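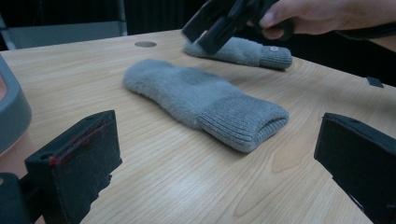
**Figure 4.** Wrist view from the mitten-pairing task, second gripper at the rear of the table.

### 5.3 Failures caused by fibre build-up

The largest single group of failed runs in the Pliststead trials came from fibre collecting on the gripper fingers. We had expected most errors to come from poor grasp points, and the test plan was written with that in mind. Fluffy knitwear sheds a little each time it is pinched, and the padded finger faces hold on to what is shed. In Figure 4 a few strands of red thread cling to the upper edge and side of the left finger, although both mittens on the table are grey. Thread of this kind is easy to miss during a shift, and the operators' checklist in use at the time asked only whether the fingers opened and closed freely.

The policy was trained on 1,478 demonstrations recorded with hand-held grippers and was then run on the two-arm cell at Pirkbridge. Of the 1,000 runs in the main trial, 278 failed. We reviewed the wrist video and the finger position log for each failed run and gave it one main cause. Fibre build-up was the main cause in 176 cases. The rest were divided between missed grasps, dropped items and stops triggered by the force limit, which are treated in Section 5.4.

Two forms of the fault were seen. In the first, the item did not leave the finger on release. The fingers opened to the commanded width, the arm withdrew, and the mitten was dragged along by one side, in most cases by the brushed part of the body. Ribbed cuffs gave far less trouble. The controller had no means of noticing this, as it judged release from finger width alone, and it went on to the next step with the item still attached. On several runs the dragged item pushed its partner off the table.

In the second form, loose thread worked its way into the gap behind the finger pad and raised the closing force needed to reach a given width. The Iltico drive unit reports motor current, and the current rose slowly over a session before any grasp was lost. We did not log it at the full rate during the main trial, so the point at which the rise becomes harmful can't be given with confidence. A repeat with full logging is planned for September.

The second form also has a bearing on safety. When the force limit was reached early, the arm stopped with the fingers part closed, and operators tended to reach in and pull the item free while the drive was still powered. No injury took place. The cell's guard switch had been bypassed for loading, as the written procedure then allowed, and a restart command sent from the console would have closed the fingers at normal speed. We regard this as a fault in the procedure – the operators were following it as written. Loading with the guard switch bypassed has been stopped, and the drive must now be isolated before any item is removed by hand.

Three changes were made to the handling software and the daily routine. Release is now checked against the wrist image, and a run is halted if the item moves with the finger during withdrawal. The fingers are wiped with a lint roller between batches and whenever the colour of the knitwear changes. Finally, the drive raises a warning when the idle closing current exceeds the value recorded after cleaning.

Smooth finger faces were also tried, using the Nechyporuk test jig. They shed thread well but let the mittens slip during lifting, and we returned to the padded type.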